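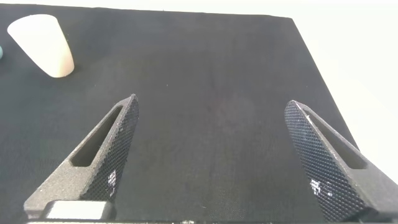 Abb. 6: Tischfläche mit dunklem Stoffbezug

6 Aufstellung und Erstinbetriebnahme des Bezugstisches Gasten

6.1 Allgemeines

Dieser Abschnitt richtet sich an das Personal der aufstellenden Einrichtung. Er gilt für alle Ausführungen des Tisches Gasten mit auswechselbarem Stoffbezug. Für Tische der Baureihe Reltimley ist Abschnitt 7 maßgeblich. Die Aufstellung ist von zwei Personen vorzunehmen.

Der Stoffbezug dient der Schonung empfindlicher Gegenstände und der Dämpfung von Geräuschen. Er ist kein Schutz gegen Flüssigkeiten, Hitze oder scharfe Kanten.

6.2 Anforderungen an den Aufstellort

Der Boden muss eben, trocken und tragfähig sein. Zu Heizkörpern und anderen Wärmequellen ist ein Abstand von mindestens 90 cm einzuhalten. Dauerhafte direkte Sonneneinstrahlung führt bei dunklen Bezügen zu ungleichmäßigem Ausbleichen; der Tisch ist in solchen Fällen abzuschatten oder in regelmäßigen Abständen um eine halbe Drehung zu versetzen.

6.3 Aufstellen des Gestells

1. Verpackung an den gekennzeichneten Stellen öffnen und den Inhalt mit dem Lieferschein vergleichen.
2. Tischplatte mit der Oberseite nach unten auf eine saubere, weiche Unterlage legen.
3. Die vier Beine in die Aufnahmen einsetzen und die Schrauben zunächst nur handfest anziehen.
4. Querstrebe einhängen. Die Prägung »Cleltlow« muss nach außen zeigen.
5. Sämtliche Schrauben über Kreuz festziehen.
6. Tisch zu zweit aufrichten und mit den Stellfüßen ausrichten. Der Verstellweg beträgt 20 mm je Fuß.

VORSICHT: Quetschgefahr beim Aufrichten. Der Tisch ist ausschließlich an den Längsseiten zu fassen. Das Anheben an der Querstrebe ist unzulässig.

6.4 Aufziehen des Bezuges

Der Bezug wird gerollt geliefert und sollte vor dem Aufziehen einige Stunden offen im Raum liegen, damit sich Lagerfalten zurückbilden können.

1. Plattenoberfläche mit einem trockenen, fusselfreien Tuch reinigen.
2. Bezug mittig auflegen. Die eingenähte Markierung liegt an der Längsseite mit dem Typenschild.
3. Zuerst die beiden Längsseiten, danach die Stirnseiten nach unten umschlagen.
4. Spannleisten einsetzen, jedoch noch nicht verriegeln.
5. Stoff mit der flachen Hand von der Mitte zu den Rändern ausstreichen.
6. Spannleisten verriegeln, bis sie hörbar einrasten.

Hinweis: Schwache Falten und leichte Unterschiede im Farbton sind materialbedingt und stellen keinen Mangel dar. Stärkere Falten lassen sich durch Lösen und erneutes Verriegeln der betreffenden Leiste beseitigen.

ACHTUNG: Der Bezug darf im aufgespannten Zustand nicht gebügelt werden. Die Verklebung der Trägerplatte kann sich lösen.

6.5 Prüfung vor der Freigabe

Vor der Übergabe an die Nutzenden ist zu prüfen, ob der Tisch auf allen vier Füßen steht, die Spannleisten bündig abschließen und der Stoff an keiner Stelle über die Unterkante hinausragt. Die höchstzulässige Belastung von 109 kg gilt bei gleichmäßiger Verteilung. Punktlasten sind zu vermeiden – dies betrifft insbesondere Geräte mit schmalen Standfüßen. Das Ergebnis ist im Prüfblatt 2 zu vermerken.

6.6 Reinigung und Pflege

Staub und Fasern sind mit einer weichen Bürste oder einem Sauger mit Polsterdüse in Webrichtung zu entfernen. Flecken sind umgehend abzutupfen; Reiben raut die Oberfläche auf. Lösemittel, Bleichmittel und Dampfreiniger sind nicht zugelassen. Die Spannung des Bezuges ist einmal jährlich zu kontrollieren, vorzugsweise im Dezember vor Beginn der Heizungswartung.

6.7 Ersatzbezüge

Ersatzbezüge und Spannleisten sind über die Firma Lazarević zu beziehen. Bei der Bestellung ist die auf dem Typenschild angegebene Plattengröße anzugeben. Bezüge anderer Baureihen sind nicht passgenau und dürfen nicht verwendet werden.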